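Adbridge to accept rigid colored plastics from May

19 July 2018

Household rigid plastics that are not packaging will be accepted in the Adbridge recycling stream starting next May, the town's public works department said in a notice to residents. The change covers items such as food storage tubs, toys without batteries, plant pots and plastic kitchenware. These have been classed as residual waste under the present contract and sent to landfill.

The new stream will be handled by Stosport, which operates the sorting plant on Zustgate Road. The company is adding a second near-infrared line to the plant. The existing line separates bottles and trays by polymer type but was set up for thin-walled packaging, and thicker items have tended to pass through it unsorted and end up in the reject bay.

Howard Tindall, who manages the plant, said wall thickness was the main technical constraint. Pieces above a certain weight are not deflected reliably by the air jets on the current line. The new line uses a slower belt and larger nozzles, and material will be run through a shredder with a 2-inch screen before it reaches the sensor.

Color is handled separately. Near-infrared sensors identify the polymer and give little information on pigment, so a camera stage after the polymer sort will divide polypropylene and polyethylene into natural, light and mixed-color fractions. Mixed color has the lowest resale value of the three. Black plastic containing carbon black absorbs the sensor's light and will still be rejected.

A trial was carried out on 200 tons of material collected at the transfer station. According to a summary prepared by the materials consultancy Kirui, polypropylene was the largest single fraction by weight, followed by high-density polyethylene. Some 6 percent of the load was rejected as contaminated, mostly with metal fasteners and food residue. Rahel Zaugg, the author of the summary, wrote that screws and axles in toys were the most frequent cause of stoppages at the shredder.

Residents will be asked to remove metal parts where this can be done with ordinary tools. Items with batteries, wiring or circuit boards must go to the electronics drop-off. Garden hoses, PVC pipe and foam are excluded. Lids may be left on tubs.
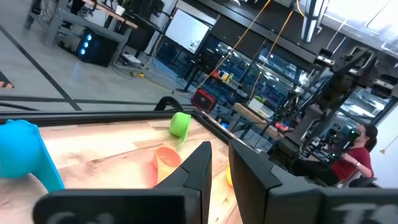 Colored plastic objects on a wooden tabletop. Color will be sorted after polymer type on the new line.

Collection will stay on the present two-week cycle and no additional cart will be issued. Tomomi Nakajima of the public works department said the carts had enough spare volume on most routes, based on fill levels recorded by drivers, and that the apartment blocks near the river would be reviewed separately.

The contract with Stosport runs for two years with an option to extend. The processing fee per ton is fixed for the first year and tied to the resale price of the sorted fractions in the second. A revised list of accepted items will be mailed with the spring collection calendar.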